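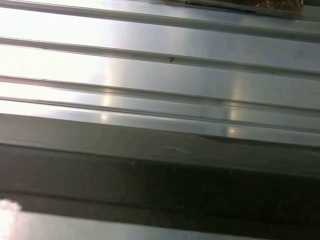 Wrist camera notes, week two

We passed 1469 episodes on the Dallik arm in March, and I have spent the days after that throwing some of them away. The rule I settled on is simple. If the wrist view is blown out for more than 50 consecutive frames before contact, the episode goes into a separate folder and is not used for training. That removed 127 of them.

Most of the rejects involve metal. Brushed and ribbed surfaces give the policy very little to hold on to at close range. The ribs are a good cue for orientation, but a patch of glare will wipe them out on one side and leave them crisp on the other, and the bright streaks move when the wrist moves. A model trained on too few of these learns to follow the streak. Ours did, twice, with the Clurville checkpoint.

Locking the exposure helped a little. Auto exposure hunts during the approach, and the operator does not notice, as the teleoperation screen shows the overhead view by default. I have now put the wrist view next to it at the same size. Fereshteh Kermani suggested keeping a small share of the bad episodes in the training set, on the grounds that the robot will meet glare anyway. I agree in principle – the question is how small a share, and I have no number yet.

Other changes to the Grellora logging script:

Exposure and gain are written per frame.
Operators tag the surface before starting, from a fixed list.
Small marks and scuffs are left alone between episodes. Wiping everything down made the early data too clean.

The Rezaei split stays as it was, so older results can still be compared. Next job is to re-record the 127 with the lamp moved to the other side.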